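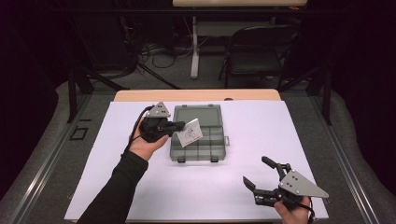

Cuaderno > Taller > Averías

24 de octubre de 2020
Por Tihomir Omerović

Llevábamos 23 tomas de la tarea de las tarjetas cuando la pinza izquierda decidió jubilarse. Sin ruido y sin humo, que al menos habría tenido su dignidad. Los dedos se cerraban bien, pero el registro juraba que seguían abiertos.

La tarea es una tontería: coger una tarjeta blanca con una pinza de mano y meterla en un compartimento de la caja organizadora. Mi sobrina lo hace sin pinzas y sin financiación.

Primero culpé al programa, por costumbre. Reinicié Pesari dos veces, cambié de puerto y dije algunas cosas en serbio. Luego moví la muñeca y la señal volvió. La bajé y se fue. Era el cable negro que sale por detrás, doblado justo donde uno dobla el brazo. En marzo ya escribí en la hoja de montaje «sujetar mejor esto». La letra es mía, lo he comprobado.

Perdimos unos 300 segundos de datos y toda mi tarde. He puesto una brida floja y he pedido un cable más largo a Ceswood. La derecha funciona perfectamente, así que no la pienso tocar.

Entradas recientes
- Stidance y el tornillo que sobraba
- Calibrar con sueño
- Đào, segunda parte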